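A Test Plan Should Be Written Before the Test

Jun 16, 2020

In May I sat through a product presentation where a supplier told us its picking software had reached a 78 percent success rate. I asked what counted as a success. The presenter said the robot had picked up the object. I asked whether it still counted if the object was dropped on the way to the box, and he said he would have to check.

I don't think he was hiding anything. I think the question had never been written down at his company, and so everyone there had a slightly different answer. I have worked at Castholm for long enough to have given the same kind of presentation myself.

My argument is simple. Any group that reports a result for a robot handling task, in simulation or on a real arm, should have a written test plan with a date on it that is earlier than the first run. The plan should be published with the number. If there is no plan, buyers should treat the number as advertising.

A plan does not have to be long. Ours is two pages. It says which objects are used, where they may be placed, which starting position the arm returns to, how long a run may last, and what ends it. It says what happens when the software crashes halfway through. Most of the arguments I have had over results were about that last item. Some people drop the crashed runs and some count them as failures. We count them as failures, because a customer would.

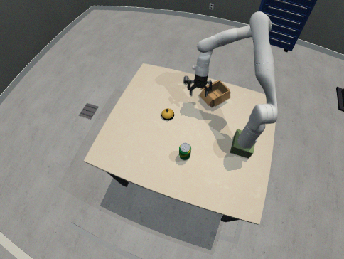
Placement is the part people most often leave loose. If the person setting up a run is free to decide where the can goes, the can will end up where the arm handles it well. Nobody has to intend this. In simulation the fix costs almost nothing, as positions can be drawn from a list of random seeds and the list can be frozen. We froze 455 starting layouts before we ran anything on Helska, our current planner, and three of them turned out to be impossible because the object overlapped the box. Those three are still on the list, marked as void, with the reason next to each one. I would sooner explain three void layouts than have someone find them missing.

Zuzana Hrnčiar, who reviews our safety documents, disagrees with me on part of this. Her view is that a fixed list gets stale. Engineers learn it, they tune to it, and after a year the score says very little. She would keep a second list that the developers never see. I used to think that was too much trouble for a company our size. I have come around to it for releases, though not for daily work, where people need to be able to look at a failed run and rerun it.

The stronger objection comes from small firms. Gøran Midtbø at Vávra has told me that written procedures favor companies that already have staff to write them. He has a point about certification, which is slow and costs real money. I am not asking for certification. Our first plan took 40 minutes to write and it was bad, and it was still better than the folder of spreadsheets we had before it.

I would also like simulated results to be labeled as simulated every time they appear, including on slides and in the short summary at the top of a report. Simulated friction is a setting somebody picked. A grasp that holds there may slip on a real can, and readers deserve to know which one they are being told about. When we compared Helska with Fastine last year, our own draft left the word out of the first page. It was put back before the report went out, but only after a customer who had seen the draft asked us.

A standards body may take this up eventually. Until then it can be done by purchasing departments, who only need to add a line to the request for quotes: attach the test plan, with its date.

Related items
Who Signs Off on a Software Update to a Working Arm?
Counting Near Misses in a Shared Cell
Letters: Hidden Test Sets and Small Suppliers
What to Keep in a Run Log, and for How Long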